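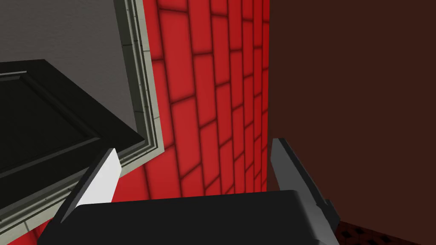
**Bullell brickwork** is the body of load-bearing and facing masonry built in the river town of Bullell and the neighboring settlement of Ilik, mainly from local clay fired at the Lultico works. It is characterized by a red body, a slightly narrow joint, and the frequent use of cement-coated walls on elevations facing the river. Most surviving examples are warehouses, terraced houses, and boundary walls.

## Materials

### Clay

The clay was dug from a shallow deposit on the north bank. It is iron-bearing and low in lime, and fires to red in an oxidizing kiln. Where the air supply was restricted, the iron was partly reduced and the brick came out darker, ranging from brown to nearly black on the exposed face. Dark bricks were sorted out and sold at a lower price for footings, yard walls, and the inner leaf of thicker walls.

The upper part of the deposit contained small stones, which were removed by washing. Washed clay was left in open pits over the winter and tempered in the spring. Unwashed clay was used for common brick only, and can be identified by pits and cracks around the stones.

### Mortar

Early walls were laid in lime mortar with river sand. The sand is fine and rounded, and gives a mortar that is easy to spread but has low strength when cured. A coarser sand from the Phùng quarry was adopted when the railroad siding opened. Later mortars contain portland cement in varying amounts, and some walls were built in lime at the base and cement above, apparently as supplies changed during construction.

## Manufacture

The Lultico works began with clamp firing, in which unfired bricks were stacked with fuel and burned in the open. Clamp firing produced uneven results, and up to a third of a load could be unsuitable for facing. A continuous kiln with 18 chambers replaced the clamps. The fire moved from one chamber to the next, and waste heat was used to dry the bricks ahead of it.

Bricks were molded by hand until an extrusion machine was installed. Hand-molded bricks have a shallow recess, or frog, in one bed face and creased sides. Extruded bricks have no frog and show fine parallel drag lines left by the cutting wire. The two types differ slightly in height, and repairs made with the wrong type can be recognized by a course line that drifts out of level.

The works employed 66 people at its peak. Production stopped when the north bank deposit was exhausted, and the kiln was later taken down for its brick.

## Construction

### Bond

English bond, with alternating courses of headers and stretchers, is usual in the warehouses. Houses are more often in Flemish bond on the street side and English garden wall bond at the rear. Half-brick partition walls are laid in stretcher bond.

A local practice was to place a double header course directly below the floor bearings. It spread the load from the joists and allowed the mason to correct the level before the next story was begun.

### Joints

Joints on street elevations were finished flush or with a slight slope to shed water. Rear walls were struck flat with the trowel and left. Recessed joints are not original to the district, and where they occur they normally indicate erosion or a later repair.

### Coatings

Walls facing the river were often coated with a sand and cement mix up to the second floor. The coat was applied in two layers, with the first scratched to provide a key. The finish coat was left textured. Smooth finishes were tried but tended to craze, and the fine cracks drew in water that could not easily dry out.

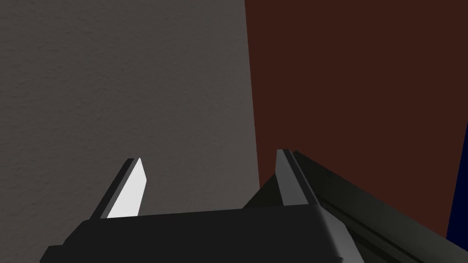

*A textured gray wall with a dark reddish-brown surface.*

## Deterioration

The main causes of decay are frost, soluble salts, and unsuitable repairs.

- **Frost damage** is concentrated in parapets and freestanding walls, which are exposed on both sides. Underfired bricks lose their face in thin layers.
- **Sulfate attack** occurs in cement mortars that remain wet. The mortar expands, and long walls may bow or lift at the coping.
- **Efflorescence** appears as a white deposit after wet winters. It is normally harmless and can be removed with a dry brush. Washing returns the salts to the wall.
- **Hard repointing** prevents evaporation through the joint. Moisture leaves through the brick instead, and the face decays while the mortar stands proud.

A condition survey of the riverside district covered 515 walls. Of these, 59 were found to need partial rebuilding, most of them boundary walls without an effective coping.

## Repair

Repointing is carried out in a lime mortar no stronger than the original. Joints are raked out to at least twice their width, flushed, and dampened before filling. Power grinders are unsuitable for the narrow vertical joints, as the disc tends to cut into the brick on each side.

Replacement brick is taken from demolished structures in Ilik when available. Reclaimed common brick should not be used for facing, even where the color is a good match, as its resistance to frost is variable. New brick of similar color is generally larger and must be cut or laid in separate panels.

Failed coatings are removed by hand in small areas. Sound coating is usually retained, as stripping it can pull away the fired skin of the brick.

## See also

- Brick bond
- Continuous kiln
- Lime mortar
- Stucco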